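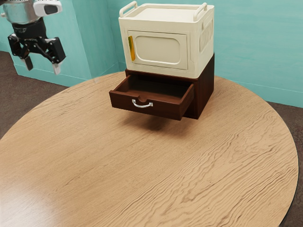 Unpaid Break Time in Small Shops: Project Report

Group members: Sigrun Granström, Auður Hedegaard
Submitted: Mon 14 August

1. Background

In our course on employment law we had to choose one question and study it in a local setting. We chose rest breaks. In many small shops the break is taken out of the pay automatically, also on days when the worker stays at the counter and serves customers. We wanted to know how workers and employers in Pliltley understand this rule.

2. Method

We prepared a short questionnaire in March and gave it to 23 shop workers. We received 13 answers. After that we made two longer interviews, one with a shift leader at Andari and one with the owner of Løken, a bakery. The questions were the same for both, but the owner preferred to answer in writing.

3. Results

Most of the workers who answered knew that a break is deducted from their hours. Fewer knew that they can report a break they did not get. The shift leader told us that Andari has a paper form for this, but it is kept in the office and new workers do not always hear of it. At Løken the hours are recorded in Clomora, and the break is deducted by the program unless the owner changes it by hand.

4. Discussion

The main difficulty is proof. If the record shows a break every day, the worker must explain why the record is wrong - often many months later. Our group of answers is small and comes from one town, so we can not say how common the problem is. We also did not see any pay slips, which we regret.

5. Division of work

Sigrun wrote sections 1 and 4. Auður made the questionnaire and wrote sections 2 and 3. Both of us took part in the interviews. The questionnaire is attached as Appendix A.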